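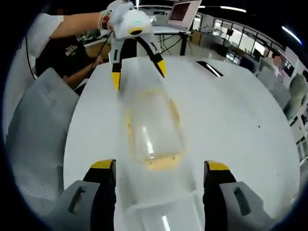 Equipment Plan and Budget, Bench Handling Project
Prepared by Aníbal Paiva and Muireann Gilmartin
Oct 11, 2025

1. What we need to buy

Our project compares ways of picking up clear plastic containers from a flat table. Clear parts are hard for a camera to find on a white surface, and glare makes it worse. We started with hand-held grippers and want to move to a fixed arm in the second half of the project. This section covers the cost of that move.

The department gave us $3771 for the year. Nothing has been spent from it so far.

2. Quotes

We asked three suppliers for a small arm with a two-finger gripper.

Jistard: $2977, controller included. Delivery in four weeks.
Lastance: $2201, controller included, no gripper. We would have to make an adapter plate for our own fingers.
Çetinkaya: no price yet. They asked for a drawing of the table and we sent it.

Musetti sells a used arm for $1139, but it has no warranty and the software runs only on an older operating system. We dropped it.

3. Comparison

Jistard leaves $794 for everything else. Lastance leaves $1570, but the adapter plate has to come out of that, plus shop time. Muireann priced the plate at $160 in aluminum. Printing it would be cheaper and we have not tested whether a printed one is stiff enough.

Both arms reach the middle of the table from a side mount. Neither reaches the far corners, so the test area will be marked with tape.

4. Other items

Spare finger tips, two sets
Clamps for the side mount
Longer cables
Matte cloth to cut down reflections
Clear containers in two depths, shallow and deep

We expect these to stay under $400 together.

5. Recommendation

Order the Lastance arm and make the plate in aluminum. If Çetinkaya sends a lower price before the order goes in, we will redo the table in section 3. The arm should be on the bench by December so that testing can start after finals.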